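Section 6: When the Hammer Won't Stay Put

I wrote this section in August, after I had spent most of a month chasing one fault in the hammer scene, and Philomena Mensah told me that if I didn't write it down she'd end up chasing it too. So this is what I know about slips, false grips and runaway fingers in the Cercombe simulator, and what to do before you let any of it near the real arm. If you haven't done the basic install and loaded the Griltdale scene pack, go back to Section 2 first. None of this will make sense without it.

What the fault looks like

You run the pick, the log says GRIP OK, the lift starts, and then somewhere in the swing the handle begins to creep. Sometimes it turns a little in the fingers. Sometimes the hammer drops straight out and keeps going, which is kind of funny the first time (our scene has no floor collision switched on, so it just falls forever). The log will go on saying GRIP OK the whole way down. That message is the real fault, and I'll come back to it.

In my worst batch I ran 1000 lifts and lost the hammer in 132 of them. Of those, 69 were still marked as good grips when the run ended. If I'd trained anything on that batch without looking, I'd have taught the arm that dropping a hammer is fine.

Before you start

1. Close any other scene you have open. Two scenes sharing one physics clock will give you slips that have nothing to do with your grip.

2. Load hammer_hold and let it settle. Don't touch the joint sliders yet.

3. Open both views, the wide one that shows the arm and the close one down by the fingers. You need both. I wasted days in the wide view, where a bad grip and a decent one look pretty much the same to me.

4. Set playback to single step.

CAUTION: If your workstation is also connected to the real arm, switch the output to SIM ONLY before you go any further, and then check the light on the controller box as well. The on-screen switch in the older Duvell bridge can say SIM ONLY while the line is still live. I've had the real arm twitch at me because of this, and I was holding a coffee.

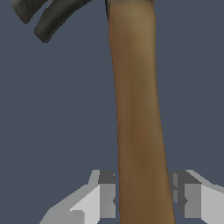
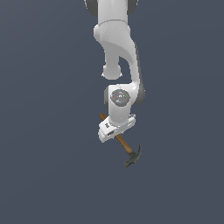
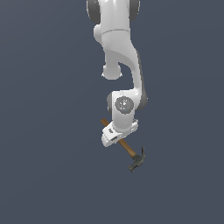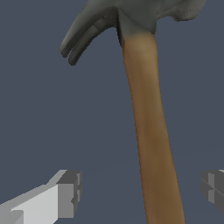
Finding the bad grip

5. Step through the run in the close view and stop where the log first says GRIP OK. Look at the fingers and the wood. You want each finger up against the side of the handle. If you can see background between a finger and the handle at that moment, the message is wrong and you have what we call a false grip. Write down the step number.

6. Turn on the contact overlay (it's under View, then Physics, and no, I don't know why it isn't under Contacts). A true grip gives you markers on both fingers. One finger only means the hammer is being pushed, and it's going to swing out as soon as the arm moves.

7. Now check how far the head hangs from the hand. The head is the heavy part, so the farther down the handle you grab, the harder it tries to twist. My scene files had the grab point set way too close to the butt end. Moving it toward the head fixed more slips than anything else I tried.

Note: The finger shapes in this pack are very blocky, with hard flat faces, and the handle is smooth and round. That combination can leave you with a tiny contact patch even when everything looks snug. Don't trust your eyes alone on this one, use the overlay too.

Fixing it

8. Open the gripper settings and find the check called close_done. Out of the box it goes true when the finger motors stop getting commands, whether or not they've met anything. That's where the false GRIP OK comes from! Change it to close_contact and tick "both fingers."

9. Raise the hold time to 2 seconds. The grip has to stay good for that long before the lift is allowed to begin. It makes every run slower and you will be annoyed by it. Leave it on anyway.

10. Put friction back to the value that came with the scene. I know it's tempting to crank it up until the slips go away, and I did exactly that for a week. All I got was a simulated hammer that stuck like glue and a set of moves I couldn't use on anything real.

11. Save under a new name and run the batch again. Sort the results by handle drift, biggest first, and watch the top few in the close view before you believe the totals.

CAUTION: Never carry a grip setting over to the real arm straight from a batch you haven't watched. A dropped hammer in the simulator costs you a restart. On the bench it can land on a foot, or get thrown if the arm is mid-swing. Stay outside the marked area for the first real lifts, keep one hand on the stop button, and start with the foam hammer from the Chareonsuk kit before you pick up a steel one.

If it still slips

Check the time step. Anything coarser than the default lets the fingers sink slightly into the handle between steps and then get kicked back out, and the hammer shoots off sideways. That's a different fault from a slow creep, and the cure is just to put the time step back.

If the fingers open by themselves partway through a lift, look for a leftover release command in your script. Akua Acheampong found one of mine at the bottom of a file I'd copied from the pouring scene. It had been there the whole time, and I'd already blamed the physics engine, the mesh and the graphics card, in that order.

If only one finger moves, reload the gripper model before you change anything else. The mirror setting gets dropped when you rename the file, and there's no warning about it in this version.

And if you're stuck past that, save the log, the scene file and the step number you wrote down in step 5, and send all of it to Philomena or me together. The log by itself won't help us much, it'll just say GRIP OK.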